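Greifarm aus der Werkstatt Jumura übt mit Bauklötzen

In der offenen Werkstatt Jumura wird seit März an einem kleinen Roboterarm gebaut. Die Gruppe hat dem Projekt den Namen Wirnex gegeben. Im Moment soll der schwarze Greifer einen Bauklotz aus Holz, in der Form einer Brücke, auf einem weissen Tisch finden und aufnehmen. Die Kamera ist nahe beim Greifer befestigt. Bis jetzt wurden 2.305 Versuche gespeichert, geplant sind 3.000. An dem Arm arbeiten 11 Mitglieder, meistens am Abend ab 19 Uhr. Wer mitmachen möchte, bezahlt für das Material einmal 100 Euro.
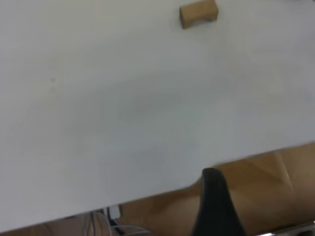 Szabó schreibt dazu, 3.000 Versuche mit nur einem Tisch seien ihm zu einseitig, er würde früher den Untergrund wechseln.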